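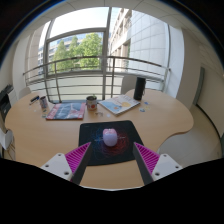

Jaston Mouse Pad, Black, Printed

Most mouse pads are sold on promises, and we are wary of them. Jaston says this one makes your hand faster. We doubt it. A pad stops the mouse skating about on bare wood, and past that you are paying for the print. On this one it is a swirl of lines going from blue to red, with pale lettering across the middle, and a small lavender and pink mouse still leaves plenty of it showing. If you like a plain desk, buy a plain pad.

The corners are rounded, which we prefer -- square ones tend to curl. Jaston claims up to 200 hand washes. Hauke Rieger in our Grurnolbridge shop gave up at 17 and saw no fading, so make of that what you will. Use cool water and dry it flat.

The maker also talks about "wrist comfort". There is no wrist rest, so we have left that off the label. If your wrist hurts, look at the Wallin with the raised edge instead.

Order code 2452. Mouse, mug and book not included.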